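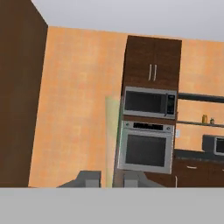 Volturcombe PC Builders Club, Trips and Visits

When Prornier wrote to us in August asking whether a few members would like to see the new keyboard line, I think I answered within the hour. We've been buying their power supplies and case fans for years, and plenty of us had opinions (mostly loud ones) about them going into mice and keyboards, so a chance to look around the plant was too good to pass up!

Fifteen of us went in the end. Raghda Atallah did all the driving in the club van and wouldn't take a penny for gas, bless her. At the front desk we were met by Young-sook Ko from the peripherals team, who handed out the visitor badges and told us to ask whatever we liked, which she may have regretted by lunchtime.

We started in the switch room, and I could have stayed there all day. Every switch design gets pressed over and over by a row of little plungers, and the noise is something like hail on a tin shed. Young-sook let us try the samples by hand. I liked the heavier one, the Patance, but Raghda said it felt like typing on a stapler, and we argued about that all the way home.

After that came the fan hall, still the bigger part of the business. They test bearings in a warm cabinet for 31 days before a design is signed off, and there were 209 fans running when we walked through. You'd expect a roar, but it was more of a steady hush, and we only had to raise our voices a little. The bearings come from Hafþórsson, and they had one cut open on a bench so we could see inside.

Lunch was soup and very good rolls. Then we had a question session that was meant to last 10 minutes and went on for most of an hour, largely on spare keycaps. They do plan to sell them singly, though she couldn't give us a price yet.

Raghda has the sample switches at her place and will bring them to the next club night, so come and press a few and tell me I'm right about the Patance.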